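Small Things Sorted: Gallery from the Adden Room

Dalik Community Centre, Household Skills Programme
Published 20 October 2024

The Household Skills Programme at Dalik Community Centre concluded its winter series in the Adden Room with a session on sorting the contents of household drawers. Participants were invited to bring the bottles, chargers, clips and packets that collect at home and to give each a proper place. The series began in July and was supported by a grant of $2,730 from the Kostance Fund, which met the cost of trays, felt mats and printed labels.

The organising method is a simple one. Everything is emptied onto a coloured mat, where small articles are easily seen, and like items are then grouped in an open tray. Medicines and droppers are kept apart from stationery, and cables are matched with the devices they serve before any decision is made to discard them.
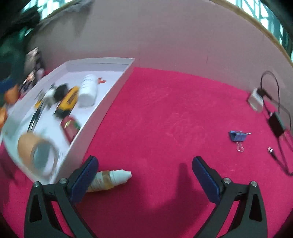 Quartey wrote to the Centre afterwards to say that the cables had been the hardest part, and asked whether a charger with no known device should be kept for a year or let go at once. The Centre's advice is to label it with the date and review it after six months – unwanted chargers may then be left in the e-waste bin in the foyer.

A small amber dropper bottle lies on the pink mat, with a blue binder clip and a black power adapter to the right. The white tray holds an assortment of items, among them a white bottle and some packets.

Households are reminded that unwanted medicines should be returned to a pharmacy and should not be placed in the kerbside bin. Labels are best left on bottles so that the contents and expiry date can be checked.

Trays and mats may be borrowed from the front counter for up to 4 weeks. The Adden Room seats 60 people, and bookings for the next series will be taken at the same counter during office hours.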